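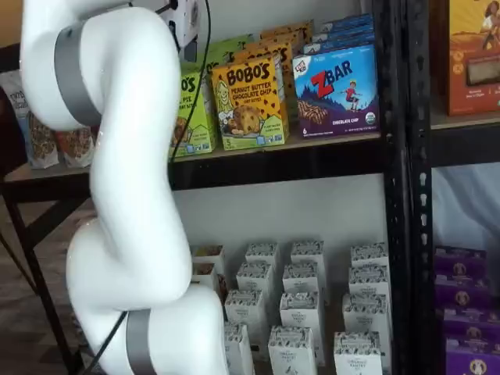
# About Grutuvell

Grutuvell is a small robotics workshop in Millis, and what we do all day is teach robot arms to deal with ordinary store shelves. Boxes, pouches, little cartons, things that tip over, things that are stuck behind other things. We love this work, and we love showing it to people, so a good part of this page is about coming to see it.

## What we work on

A person restocking a snack aisle does dozens of clever things without noticing. They tilt a box to get it past the one in front. They slide a carton back with two fingers while holding another. They see a pouch slumping and stand it up on the way past. We want an arm to be able to do those jobs at a steady pace, next to people, without knocking the granola on the floor (we have swept up plenty of granola).

So our shop floor looks a bit like a grocery store. We have black metal shelving with slotted uprights, the kind you can move up and down, and we fill it with real groceries in their real packaging. Snack bar boxes are a favorite because they come in bright colors and stand in tidy rows, right up until you bump one. Small white cartons are harder. When a lot of them sit close together they all look alike, and if a top flap is a little open, the arm has to treat that carton differently from its neighbor. Everybody here has an opinion about cartons!

At last count we had 356 different products in the stockroom, and we keep adding to it. If you work in a store and know of a package that drives you up the wall, please tell us about it. Some of our best test items came from visitors.

## Open days

We open the doors every February and again when the weather turns warm. The first open day was really just for families and the people in the next building. Last year 1,055 people came through, which was wonderful and also meant we ran out of parking before lunch. Now we let people in by groups of 60, and each group gets the floor for an hour.

The hour goes by fast. You'll start at the shelves and watch the arm do a full restock, and then we take questions while it works through a second one. We don't rehearse these runs to death, and we rearrange the products between groups, so what you see is what the arm can do that day. Sometimes it drops a box. The kids cheer every time it does, and we've come to enjoy that part too.

After that you can choose a shelf layout yourself. We hand out cards, you draw where you want things to go, and we set the shelf up that way and let the arm try it. One school group put every tall box in front of every short one, just to be mean, and we kept that layout. It's called the Millis Wall and we still use it when we think a new version is getting too comfortable.

Children are very welcome, and there's a step along the viewing line so that smaller ones can see. Please stay behind the yellow tape while the arm is moving. Strollers fit through the side door. We have coffee, water and more snack bars than we could ever eat.

## The Madbridge shelf

Once a year we pack up a smaller setup and take it to the library in Madbridge. It's an afternoon visit with one arm and one shelf, and it's quieter than an open day, so there's much more time to talk. People ask great questions there. Will it work with the lights off? How does it know a box is empty? Can it reach behind the cereal? (Not well. Ask us again next year.)

## How we got here

We started with 5 people, one secondhand shelf and a project called Au, named for gold because we thought the first version was going to be perfect. It put a box of crackers upside down on its very first try. We kept the name, and Au is still what we call the software that decides where each item should go. These days it gets the crackers right, and we've moved on to pouches, which have been keeping us humble since last spring.

## Come and see us

Teachers, store staff, students and curious neighbors can all ask for a place. Use the visit form on this site, and tell us if anyone in your group needs a seat or a quieter hour. The first group goes in at 10 a.m.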